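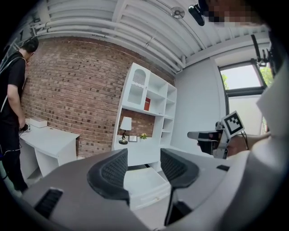 Attaching things to an interior brick wall behind a desk - drill the brick or the mortar?

Asked by Maiara Medeiros in Walls and Ceilings
Tags: brick, desk, shelves, cables

We have a room with a bare red-brown brick wall on one side and a plain white desk pushed up against it. I want to put one shelf over the desk, 100 cm long, and run the cables along the wall so they stop ending up on the floor. The shelf would hold box files and a small printer, so it needs to be solid.

The bricks are old and not all the same. Some are darker and feel hard, and a few are weathered and leave red dust on my hand if I rub them. The mortar is sandy in places. I tried a test hole low down with a regular cordless drill and a bit that came in a mixed set, and after a long time I had a dent.

My questions:

Do I drill into the brick or into the mortar joint? I have read both.
What kind of anchor for the shelf brackets?
Is there something I can do about the dust coming off the wall onto the desk? I wipe it down in the morning and by evening there is a film on it again.

We rent, but the landlord has agreed to holes in writing as long as they are filled when we leave. The building was converted in 2000 or so and I don't know how old the wall itself is.

Edit: the shelf is a Grundell, the brackets came with it. Two brackets, two holes each.

3 answers

Answer by Yoshinori Oda
Marked as accepted

For a shelf with weight on it, drill the brick. For the cables, drill the mortar or don't drill at all.

A sound brick holds an anchor much better than old mortar does. Sandy mortar will crumble around the plug and the screw will work loose, maybe not the first week but when somebody leans on the shelf. The argument for mortar is that it is easy to patch, and that is true, so it is fine for light things like a cable clip or a small picture.

Your dent is from the drill. You need hammer action and a masonry bit with a carbide tip. Bits in mixed sets are often for wood and metal even when the case says otherwise. If you don't want to buy a hammer drill, most rental counters have one for half a day and you only have four holes.

How I would do it:

Hold the brackets up and mark all the holes before you drill anything. Old courses are rarely level, so use a spirit level and ignore the lines of the brick. If a mark lands on a joint, slide the bracket sideways or up until both of its holes are in brick. The shelf doesn't care if the brackets are an inch off from where you planned.

Pick hard bricks. Tap them with the handle of a screwdriver. A good one rings a little and a bad one sounds dull. Leave the ones that shed red dust alone.

Stay an inch from the edge of the brick. Start with the hammer off to make a small pit so the bit doesn't wander, then turn it on. Wrap a piece of tape around the bit to mark the depth. Go a little deeper than the plug.

Clean the hole out. Vacuum it, brush it, vacuum it again. A plug in a dusty hole spins.

Nylon plugs and a good long screw are enough for box files. For the printer, check what it weighs against what the brackets are rated for, and put it over a bracket and not in the middle of the span. If a hole comes out too big or the brick turns out to be soft inside, use injection resin with a sleeve. It costs more and you have to wait for it to cure, but it doesn't push outward on the brick like a plug does.

Pull the desk out and cover it before you start. Brick dust gets into drawers and it scratches a white top when you wipe it dry.

On the dust: brush the wall with a soft brush, vacuum, then use a breathable masonry sealer with a matte finish. Try it on a patch behind the desk and look at it the next day. Some sealers darken brick a lot, and since you rent you should ask about that separately, a hole can be filled but sealer doesn't come off.

Comments

Maiara Medeiros: Thank you. I tapped along the row I wanted and two of them sound dull, so the shelf is moving up one course. I will ask about the sealer.

Isamu Ikeda: Agree with all of this except I would skip plugs and go straight to resin on any old wall. Done it both ways.

Yoshinori Oda: Fair, but for a first shelf I think plugs in good brick are fine.

Answer by I-seul Chae

I had the same problem with cables and didn't drill. There are spring clips that grip the top and bottom of a single brick. They only work if the mortar is set back a bit from the face, so check that first. You also have to measure the height of the brick and buy the right size. I have 7 of them along one wall and one has come off.

They are not for shelves whatever the package says.

The other thing I did was screw a cable tray to the underside of the desk. Your desk has to have a thick enough top for short screws. That took care of most of it and the wall is only for the one cable that goes up to the lamp.

Answer by Gunārs Liepiņa

Get a freestanding shelf.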